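Against the big shop

Every Tuesday I hear the same thing at work. "Doing the big shop tonight." Like its a duty. Well I've stopped, and I think more people should.

Big shop means a car, a list, an hour gone. Means guessing on one evening what you'll fancy five days later. I never guessed right. Soft carrots, two lots of mustard. My neighbour Seidu Amoah still spends a whole evening at it and swears he saves. Maybe. I went through my own receipts for January and the big trolley was where the rubbish got in.

Small shops then. Three a week, on foot, Kyei on the corner. Dearer per item, yes, I know. Smaller bill all the same.
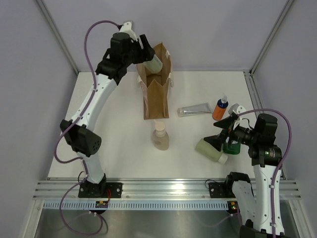

My rule is one bag. If it won't go in I don't need it tonight. Food mostly, but toiletries are where people really overdo it, bottles bought on offer and then forgotten at the back of the cupboard. A plain brown paper bag, open on the table, soon tells you when to stop. Shampoo or bread, pick. You can come back tommorow for the other one. The shop will still be there, and if we all keep walking to it, it might be there next year too.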